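Pets > Dogs > Care and Equipment > Slow feeder

Slow feeder

A slow feeder is a dish for dogs, and less often cats, made to lengthen the time an animal takes to finish a meal. Most have ridges, posts or channels molded into the bottom, so that the dog has to work its tongue or muzzle around them to reach the food. Slow feeders are sold for dry food, wet food or both. They are also called slow bowls, maze bowls or anti-gulp bowls.

Types

The most common type is the ridged bowl, which has the outline of an ordinary dog bowl with a raised pattern inside. Deep patterns suit long-nosed breeds. Flat-faced breeds such as pugs and French bulldogs usually do better with low, wide ridges, as they cannot reach into narrow channels.

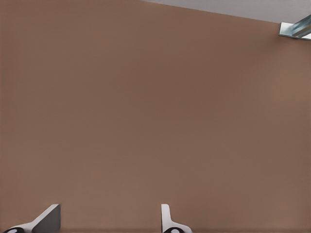

Lick mats are thin sheets of rubber or silicone with a shallow texture. They are used with soft foods such as plain yogurt, canned pumpkin or soaked kibble, and can be frozen after filling. Snuffle mats are made of fabric strips in which dry food is hidden. They take longer to clean and are not suited to dogs that chew or swallow cloth.

Inserts are separate pieces placed in a bowl the owner already has. The Pandex, a weighted dome made by Wirnovent, belongs to this group, as does the older Bergeron ring. An insert must be too large for the dog to swallow.

History

Owners slowed fast eaters by simple means long before special bowls were sold. Food was spread in a muffin pan, or a smaller bowl was set upside down inside a larger one. The trainer Valter Figueiredo described both methods in a club newsletter and later designed the Alusness, a bowl with 11 short posts in a spiral. The first production run was 826 bowls, and sales began in November of the following year. A revised model with lower posts was announced on 14th October, after owners of small dogs complained that the food was out of reach.

Use

Slow feeders are used mainly for dogs that gulp, cough or bring up food soon after eating. Eating fast is often listed among the risk factors for bloat, a dangerous swelling of the stomach, but a slow feeder is not a treatment for it. A dog with a swollen belly that retches without bringing anything up needs a veterinarian at once.

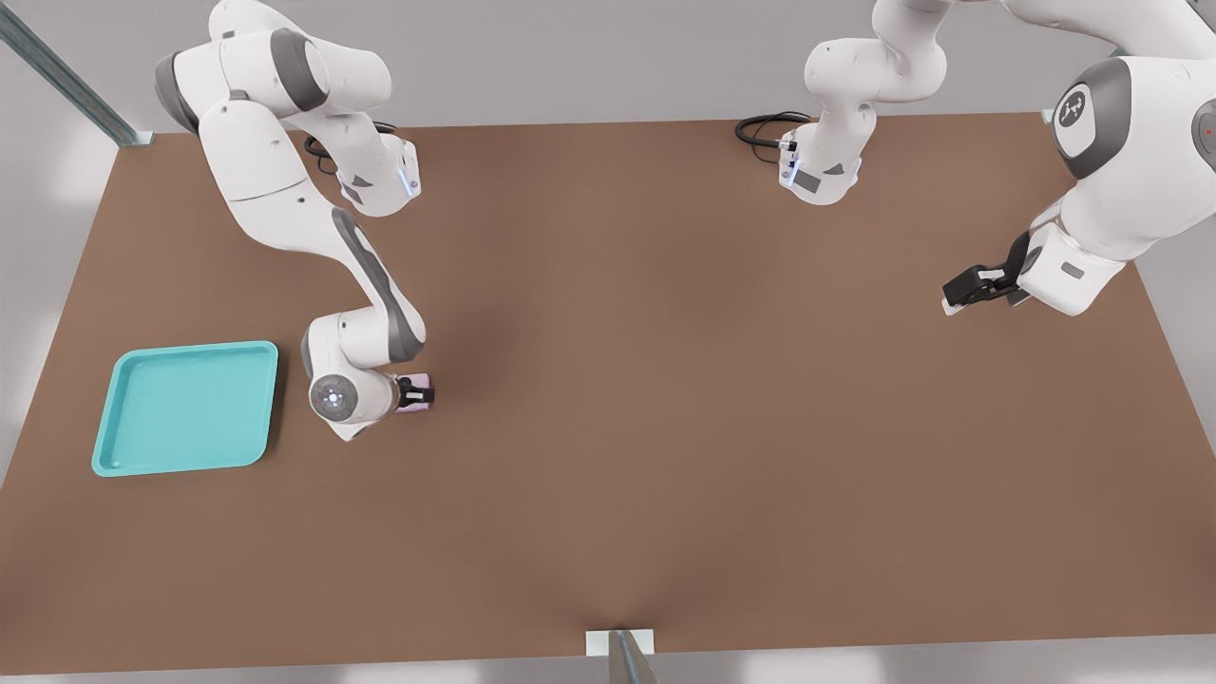 A dog new to a slow feeder is normally started on an easy pattern with a small part of its meal. Some dogs give up, bark at the bowl or flip it over, and for these a simpler dish is the better choice. A shallow square tray with a raised rim, like the turquoise one on the brown tabletop, has no ridges at all, but kibble scattered in a single layer in a dish of that shape is harder to gulp than the same amount in a heap. Heavier bowls and bowls with rubber feet are harder to tip.

Cleaning

Food left in the channels spoils quickly, and wet food should be washed out after each meal. A bottle brush reaches most corners. Cracked or chewed bowls should be replaced.

Related articles
Elevated dog bowl
Puzzle toy
Dog food storage
Travel water bottle
Bloat in dogs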